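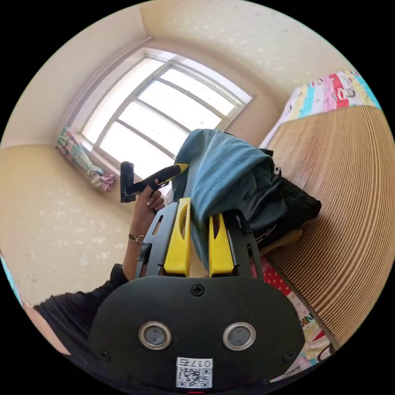 How Do You Test a Robot's Fingers?

Picking up a sock is easy for you. Your skin tells you when you have touched it, and your fingers bend around it. A robot has to do the same job with whatever fingers its builders gave it, so the builders try out different kinds before they choose.

One way to test robot fingers is to leave the robot out. A person holds the gripper by hand and uses it to pick things up. A gripper is the part that would go on the end of a robot's arm. A camera on the gripper records each try. 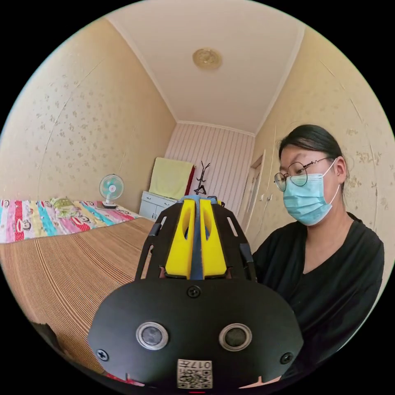
A hand-held gripper with two yellow fingers. The oval holes are near the tops of the fingers.

At the Hukstead workshop, a project called Skuvport compared 3 sets of fingers. Each set had to pick up the same 7 things, and most of them were made of cloth. Cloth is hard for a gripper. A box keeps its shape when you squeeze it. A shirt folds up, slides away or sticks to the shirt underneath.

Bedrooms are good places for this kind of test. They have blankets, clothes and bags, and the light from a window changes during the day. A gripper that works only on a clean table is not much use in a home.

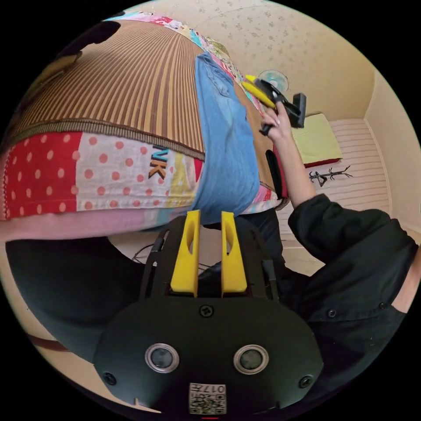 The camera looks past the gripper's fingers at a patchwork quilt and a piece of blue denim.

Why does the picture look round? The camera has a very wide lens, sometimes called a fisheye lens. It sees a lot of the room at once, but it makes straight walls look bent. A computer can be taught to allow for the bending.

To compare fingers fairly, you change one thing at a time. The first set of fingers got 65 tries in August. The second set got 65 tries too, with the same cloth and the same camera. If you changed the cloth as well, you would not know which change made the difference.
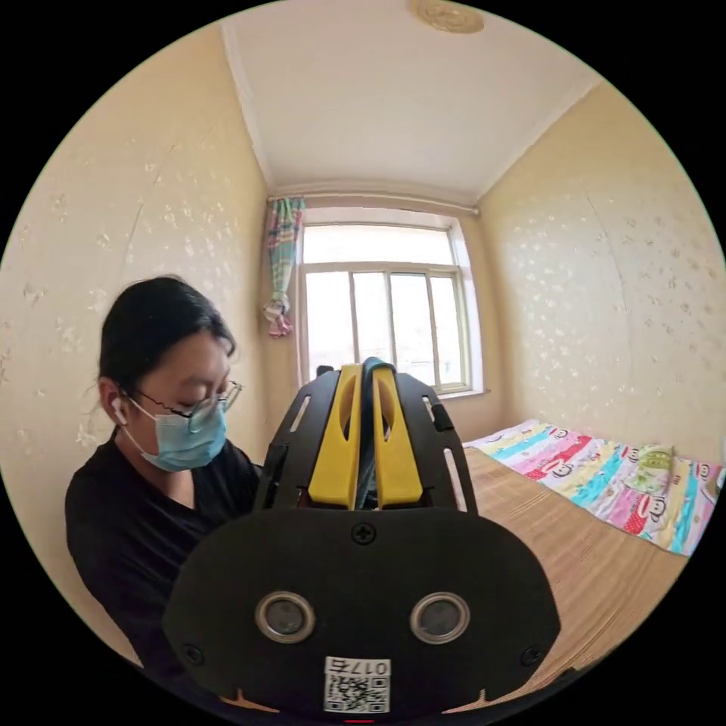
After each try, the tester writes down one of three words: held, slipped or missed. "Slipped" means the fingers closed on the cloth but could not keep it. The third set of fingers slipped 32 times, so the team went back and changed the shape of the tips.

Try it yourself: pick up a sock with two spoons, then with two pencils. Do ten tries with each and write down held, slipped or missed.

Page last updated 17/12/2021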